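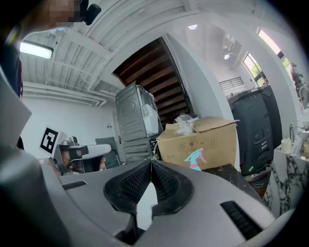

Neema Nyaga put her hand up in the first ten minutes last term and asked why we'd spend a whole evening on wiping down a counter, when everyone in the room had been wiping down counters since they were eight. Fair question! I've been pinching it to open the session ever since, so thanks, Neema.

My answer is that most of us learned it in our own kitchens, where we know who spilled what. A shared utility area is a different animal. You've got a sink, a laundry stack, somebody's parcel, somebody's mug and the bins, all within a few steps of each other, and everyone assumes the last person dealt with it. So these are my notes for Session 4 of Looking After Shared Spaces at Berwood, tidied up a bit from what I scribbled on the board. Bring them along on Sun 15 October, when we do the practical.

Before you wet anything

Clear first, clean second. I know, I bang on about this. But if you start spraying with the benchtop still full, you end up wiping around things and leaving little tide marks in the shape of whatever was sitting there. Mugs go to the sink side, parcels go on the floor or a trolley, and anything you can't identify goes in the Ask tub (yes, we have a tub, it's under the noticeboard).

Cardboard is the one that catches people out. An open box next to a sink soaks up every splash, and the bottom goes soft before the sides look any different. Take out what's inside, check the plastic wrapping for loose screws and instruction sheets, then flatten the box and get it to recycling. At Purnton they once binned a whole bag of shelf pegs that way – 48 of them – and the shelf leaned against a wall until September.

The sink and the stone

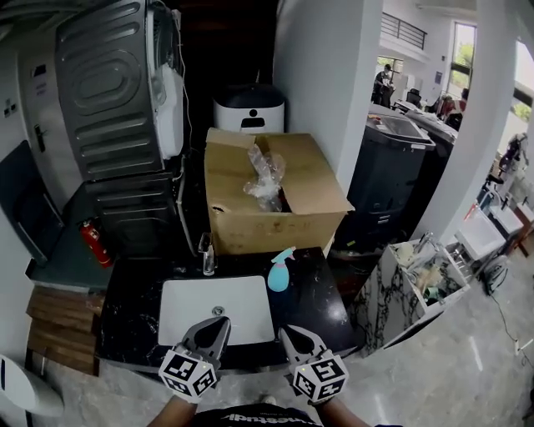
Start at the back, behind the tap, and work forward to the front edge. Then do the basin, then the drain, and only then the bit of counter you've been leaning on. With an undermount basin, run your cloth up under the lip of the stone where it overhangs, as the grime there is invisible until you crouch. Black stone with white veins is lovely to look at and a menace to clean, because every smear shows under the lights. Two cloths, one damp and one dry, and fold them so you've always got a fresh side.

Spray onto the cloth, please, and keep it off the appliances. I make ours up in a 700 mL bottle with warm water and a small squirt of dish soap, no vinegar. Vinegar is great on a kettle and awful on marble, and if you don't know what your stone is, treat it as marble. Label the bottle too! Somebody in the Utell group didn't and we had a very foamy set of windows.

Around the laundry stack

Dust the tops and sides with a dry cloth, and leave the cables where they are. If there's a fire extinguisher nearby, it stays put and stays reachable, so no mops or boards leaning in front of it.

Bins last, lids included, then wash your hands and rinse the cloths.

For next time, read page 41 of the Were booklet and have a go at your own sink at home, back to front, with the two cloths. Jot down what you had to move first.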